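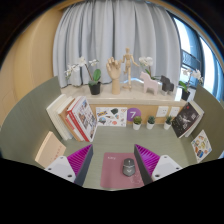 기업소식 > 사무·공간

플로스카, 칸막이가 있는 1인용 책상 좌석 운영 시작
입력 10월 | 글 부이 닌(Vy Ninh) 홍보 담당

공유 사무공간을 운영하는 플로스카(Flosska)는 10월부터 혼자 집중해서 일하거나 공부하는 이용자를 위하여 칸막이 책상 좌석을 새로 운영한다고 밝혔습니다. 이번에 준비된 좌석은 모두 25석이며, 기존 회원과 신규 회원이 같은 조건으로 신청할 수 있습니다.

새 좌석의 책상은 차분한 녹색 계열입니다. 책상의 양쪽에는 칸막이가 서 있고, 왼쪽 칸막이는 위쪽이 둥근 곡선으로 되어 있습니다. 플로스카는 좌석을 계획할 때 완전히 막힌 방을 만드는 것보다 옆 사람의 시선만 부드럽게 가려 주는 것을 원하였습니다. 공간 설계는 드로빅스(Drovix)가 담당하였고, 설계 기간은 13주였습니다.

드로빅스의 카 라(Kha Lã) 설계 책임자는 "처음에는 칸막이를 더 높게 하자는 의견도 있었습니다. 그러나 시험 좌석에 앉아 본 회원들이 답답하다고 말하였고, 우리는 그 의견을 따라서 높이를 다시 정하였습니다"라고 설명하였습니다.

플로스카는 정식 운영 전에 회원 200명에게 설문을 하였습니다. 가장 많이 나온 요청은 책상 위에 자기 물건을 두고 다닐 수 있게 해 달라는 것이었습니다. 그래서 월 단위로 좌석을 이용하는 회원은 퇴실할 때 책이나 마우스, 마우스패드 같은 물건을 치우지 않아도 됩니다. 귀중품은 개인 사물함에 보관하여 주시기 바랍니다. 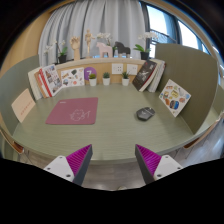
칸막이 책상 좌석. 장미색 마우스패드와 마우스가 놓여 있고, 왼쪽 칸막이 쪽에 책이 기대어 서 있다.

책을 많이 두는 회원에게는 칸막이 쪽으로 책을 세우는 방법을 권하고 있습니다. 이렇게 하면 책상 가운데를 넓게 사용할 수 있습니다. 별도의 책꽂이는 기본으로 제공하지 않으나, 필요하신 분은 안내 데스크에서 빌릴 수 있습니다. 작은 장식품도 자유롭게 둘 수 있습니다. 다만 향이 강한 물건과 소리가 나는 물건은 옆 좌석을 위하여 삼가 주시기를 부탁드립니다.

좌석을 먼저 이용한 번역가 파우지아 아프리디(Fouzia Afridi) 회원은 "저는 종이 사전을 아직 사용합니다. 전에는 매일 가방에 넣고 다녔는데 이제는 어깨가 편합니다. 마우스를 움직일 자리가 넓은 것도 마음에 듭니다"라고 말하였습니다. 한편 콘센트의 위치가 조금 멀다는 의견이 있어서, 플로스카는 연장선을 무료로 빌려 드리고 있습니다.

이용 신청은 플로스카 안내 데스크와 회원 페이지에서 받습니다. 계약은 한 달 단위이고, 첫 이용자는 신청 전에 30분 동안 좌석에 앉아 볼 수 있습니다. 체험을 원하시는 분은 오전 10시부터 오후 5시 사이에 방문하여 주십시오. 좌석 번호는 신청 순서대로 고를 수 있으며, 이용 중에 좌석을 바꾸는 것은 한 달에 한 번 가능합니다.

플로스카의 선 타이(Sơn Thái) 운영팀장은 "큰 변화는 아니지만 매일 앉는 자리이기 때문에 작은 부분도 오래 생각하였습니다. 불편한 점이 있으면 저희 직원에게 편하게 말씀하여 주시기 바랍니다"라고 전하였습니다.

문의: 플로스카 운영팀 빈 호(Bình Hồ)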